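Onda Community Help > Student projects and clubs

Kitchen table task: arm goes to the right object but fingers close beside it

Posted by Chun-hung Fang, 8 Jun 2023

Hello everybody. I am in a student team of four and we prepare for the table-clearing round of the Wuvside student competition. The task is simple to say: the arm must take each play food item from the table and put it in the bowl, and the ketchup must end on the plate. We have one arm with a two-finger gripper and a small camera near the fingers. The software is Kevum, version from the club laptop, with a policy we trained ourselves on 1040 demonstrations.

Our trouble is with the small things. With the ketchup bottle we are quite content. With the orange slice and the small red fruit, the arm travels to the correct place, goes down, and then the fingers close next to the object. The error is always to the same side, or so it seems to me. We did the hand-eye calibration again and it changed very little.

Here is our table, first from the side and then from the gripper camera: 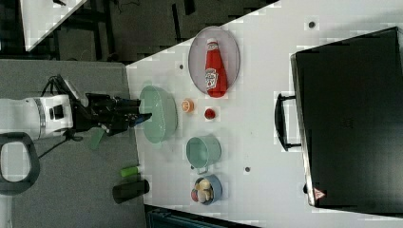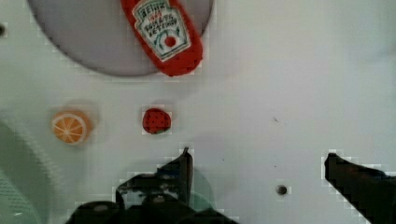 What we have tried until now:

Slower approach speed. No difference that I could notice.
New calibration, two times, by two different persons.
116 more demonstrations with only the small items, so the total is now 1156. It became a little better for the orange slice, but the red fruit is the same.

My teammate I-hsuan Tseng thinks we must simply collect more. I am not so sure, and our time on the arm is limited to the afternoons when the lab has no class. Would you collect more, or look for a fault first? I must also mention that the rules allow the judges to move the objects before each run, so fixed positions are no solution for us.

Thank you for reading, and sorry for the long message.

Prakash Panicker

More data. We had the same in December and it went away after we doubled it.

Elsie Rakena

I would look for the fault first. An error which is always to one side does not sound like missing data to me, it sounds like an offset. Please do this test before you collect anything:

Turn off the policy. Put one small object on the table, drive the arm by hand until the object is exactly between the open fingers, and save the camera image and the arm position. Repeat it at 4 places, well apart from each other. Then ask your calibration where it believes the object is, and compare with the positions you saved.

If the difference is the same at every place, the transform from camera to gripper is wrong, and you can correct it with one number. If the difference grows when you go further from the base, look at the table height in your settings. We lost two weeks with this - our table was lower than the value in the file, and for the big objects it did not matter, because the fingers open so wide that they forgive you.

Also check that the camera bracket is tight. If it moved between the first demonstrations and the last ones, then your old data and your new data do not agree, and adding more will only teach the average of both. You can see it if you open one of the earliest images and one of the newest and compare where the fingertips appear. They should be at the same pixels when the gripper is open.

One more remark, for the training. If your policy takes the full 3118 steps of a long run as one episode, try to cut it to one episode per object. For us the small objects became better from this alone, but our setup was the Tse arm and yours may behave in another way.

Chun-hung Fang

Thank you both. I compared the images as Elsie wrote, and the fingertips are not at the same place. The newer images have them more to the left. So the bracket has moved, I think before the second calibration, but I can't say the day. Cheng-en Hsiao will print a stiffer bracket and after this we do the test with the saved positions.

Do I have to throw away the old demonstrations, or can I shift the images?

Elsie Rakena

Keep them, but train once without them and compare. Shifting the images is only correct if the camera did not also turn, and a loose bracket usually turns a little. Write here what you find, please - I would like to know how large the offset was.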